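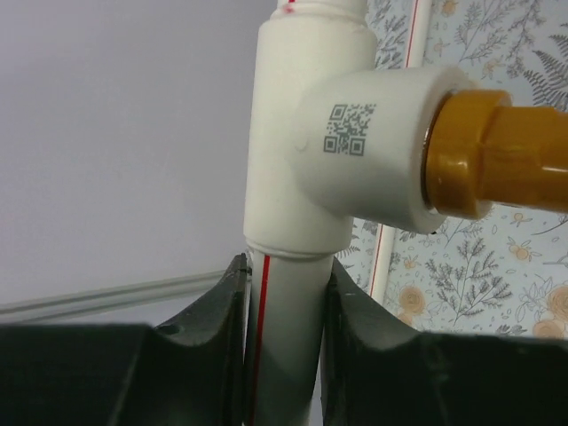
## Do I really need a pipe stand for three faucets?

My brother-in-law Naveen Semwal says yes. I have my doubts. He's been collecting odd faucets since May, and his plan is to hang them all on a frame of white plastic pipe, the kind with the thin red stripe, so people can "try the handles" before he sells them on. He calls the whole thing Dollville, after the street.

I'll give him the tees. They look solid, and the brass-colored adapters sit in there neatly enough. There's a QR code printed on the fitting as well, and I have yet to meet a person who scanned a pipe.

My bigger argument is with the fancy stuff. Naveen has a weakness for chrome and blue, and he'd gladly pay 40 dollars for anything with a shiny top. The cane is the worst of it. He wants it on the same table as the faucets - as decor, I think, or maybe to match the handle caps.
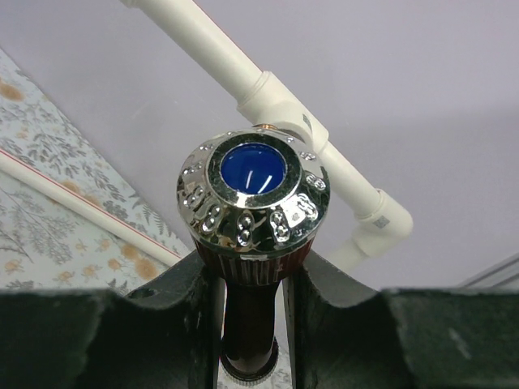

*Cane knob: chrome, clear rhinestones and a blue stone on top.*

Fine, the blue stone is pretty. I still wouldn't lean on it going down a flight of stairs. I asked what it had to do with plumbing and he told me I lacked vision.

Then there's the tablecloth. Gray and beige flowers under white pipe, with botanical wallpaper nearby. I'd have picked one or the other. He says plain cloth looks like a hardware store, and I say it's faucets, so what's wrong with that?
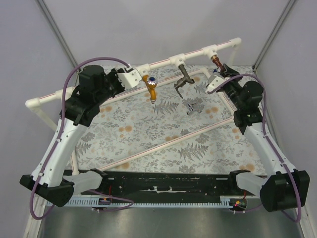

## What I'd change

Fewer finishes, for a start. Gold and copper on one crossbar looks like somebody ran out of money halfway through. And I'd want to know how the uprights behave once strangers start yanking on handles all afternoon.

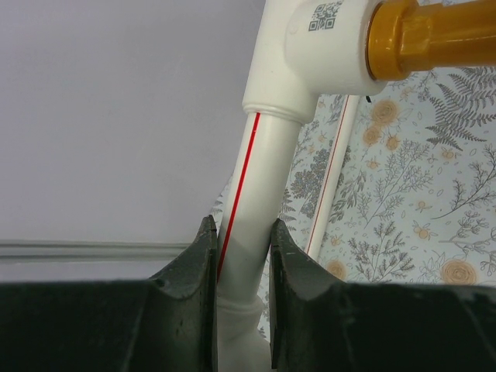
Naveen swears push-fit is plenty if you cut the ends square. Maybe so, but I've mopped up after that sort of promise before, and I'd still want the legs screwed down to a board. He's promised to think about it. The cane stays, apparently.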